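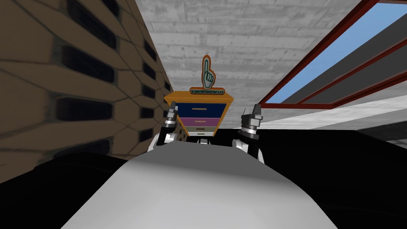

Rianne Dijkstra had been running the participation desk in Satstead for two years when the town let residents decide on part of its maintenance budget. The first round opened in January and closed nine weeks later. By then the desk had received 3,228 ballots and 63 proposals, most of them from people who had never written to the town before.

"We expected a lot of complaints about parking, and we got them," she says. "But a complaint isn't a proposal. We had to call people back and ask what they wanted us to do about it."

Those calls took most of her team's time. Dijkstra works with one colleague, Ludger Hollmann, who came over from the permits office. He read every submission and sorted them by which department would have to carry them out.

"Some of them belonged to three departments and some belonged to none," Hollmann says. "A crosswalk near the school sounds simple. The road is the province's, the sidewalk is ours, and the lighting is on a contract that runs for another four years."

The town used an online platform called Predau, along with paper forms at the library and the town hall counter. Dijkstra insisted on the paper. Of the proposals that reached the final vote, five had come in by hand, including the one that finished first, a covered bus stop on the east side.

Not everyone was satisfied. Mirjam Van Rooij, a council member who voted for the program, thinks the rules were too loose at the start and too strict at the end.

"People could submit anything, and then a lot of it was ruled out on cost," she says. "If the limit had been on the form, they would have written something smaller. I told the desk that in the second week."

Dijkstra agrees with part of that. The cost limit was on the website, she says, but two pages down, and it was missing from the paper form altogether. It will be printed on the front next time. She is less sure about Van Rooij's other suggestion – that council members should screen the proposals before the vote.

"Then it's the council's list," she says. "I understand why they want it. I'd still rather have staff check whether a thing is legal and what it costs, and leave it there."

Hollmann would like a longer gap between the closing date and the vote. He had 12 days to get estimates, and two departments sent theirs on the last afternoon. One estimate was later corrected upward, and the bench project it covered is now being done in two stages.

The second round has been approved, with the same budget. Work on the bus stop is waiting for a utility survey. Dijkstra gets an email about it most mornings, and she answers all of them herself.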